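Do summer school credits transfer if my home university doesn't use ECTS?

Asked by Loubna Ait Brahim
Tags: summer school, credit transfer, anthropology, graduate

I'm in the first year of a master's in social anthropology and I've been accepted to a two-week summer course on kinship and property at Ukness. The acceptance letter says participants who attend everything and hand in a final paper get 2 ECTS. My department counts in its own credit units and the handbook says nothing about short courses taken somewhere else.

I've emailed the graduate office twice and got the automatic reply both times. The deposit is due before the office reopens in September. Has anyone gotten credit for something like this, and did you have to ask before you went? I would also like to know if the final paper can be reused as a thesis chapter.

3 answers

Answer 1 (accepted)

I did the field methods course at Inata as a graduate student and now I handle transfer paperwork for a department, so I have seen this from both sides.

Ask before you go. Most departments will look at a request afterward, but they are much stricter about it. If the office is closed, write to your program director and copy your adviser. A short email saying "I approve this as an elective" is usually enough to start a file.

One ECTS credit stands for 25 to 30 hours of work, counting reading and writing as well as class time. Your office will probably convert from hours, so get the hours in writing. My course had 20 hours of seminars, and the rest was the reading list and the paper. The first certificate they gave me listed only the seminars and I had to ask for a new one.

On the paper, ask your adviser. Where I work you can build on it, but you can't submit the same text for credit twice. Put a footnote in the thesis saying where the earlier version was written.

Eun-seong Ha

Answer 2

Mine was refused. I took a migration course at Arano and the department said anything under 3 credits was too small to record. It's on my CV and that's all. I still thought it was worth the money, mostly for the reading list and the other students, but don't plan your degree around it.

Answer 3

Agree with the first answer. These are the things I sent with my request after the Ashour summer school, in the order the form asked for them:

1. Syllabus with the full reading list. The web page version was not accepted, it had to be the PDF with the instructors' names.

2. Statement of hours, signed. Mine was one page on letterhead.

3. Proof that the host is a degree-granting institution. I sent the general brochure for the campus.
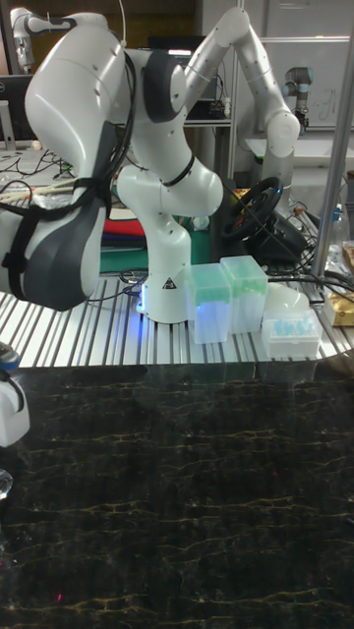 4. The graded paper with comments. It has to show a grade. "Pass" was okay for us, but check.

5. Certificate of attendance. Scan both sides if there is a stamp on the back.

The decision took 13 working days. They gave me one elective unit, ungraded, so it didn't change my average. If your school charges a fee for recording outside credit, ask about that too. Ours did, and it wasn't on the form.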